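Home | News | Opinion | Buyers' Notes | Events | Contact

Budget for the fingertips

By Noeline Fairweather

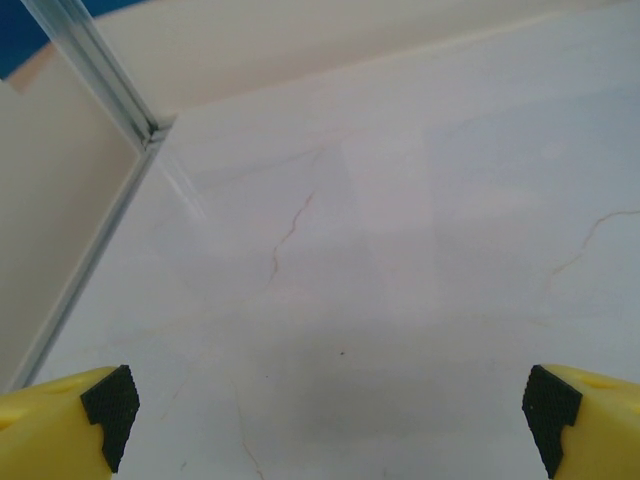 Yellow gripper fingers with black textured pads, open over a marble-patterned surface.

Every fall I read equipment requests from small shops and college labs that want their first robot arm. Most of them get the big number right. The arm is quoted, the stand is quoted, and someone has remembered freight. Then there is a line near the bottom that says "misc. tooling" with a figure that looks like it was typed in to make the total come out even.

I think that line should be written first.

The pads on a gripper are the part that meets the work. They wear, they pick up grit, and they get swapped when the job changes. A request I saw from a training shop in Ormsby had 400 dollars set aside for pads, fingers, cables and fixings together, to cover the whole year. By January it was spent. The arm then sat for 16 working days while a purchase order for replacement pads went through the same approval as a new machine.

Tegan Treloar, who ran purchasing there at the time, sent me her corrected figures afterward. Spare fingers and pads came to 1,232 dollars. The work surface, wall panels and trim for the cell came to 1,553, and they had not been in the first budget at all. She had assumed a bench would do. A bench will do for some jobs. If you care about glare, wipe-down or edges where small parts get stuck, you need to choose the surface on purpose, and that costs money.

Suppliers do not help much. I have had quotes from Mendico and from Plerska this year, and both put consumables on a separate sheet that arrives after the main one. I don't think either is hiding anything - it is how their sales departments are set up. But a buyer who approves page one on a Wednesday may not see page two until the following month.

The usual objection is that you can't know what you'll wear out before you've run the machine. That's fair for the second year's detail. It is a poor excuse for leaving the first year blank. Ask the supplier how many sets of pads they ship to a customer doing similar work, and put that number in. If they won't say, ask the customer.

I would also keep the tooling money in its own account, one that the person running the cell can spend without a signature. Treloar's shop does this now. She still argues with me over the size of it, and she wants it larger than I do.

Recent in Opinion
Leasing an arm when you only need it half the year
What the Beltska service contract leaves out
Who should sign for spare parts?
Floor space is a budget item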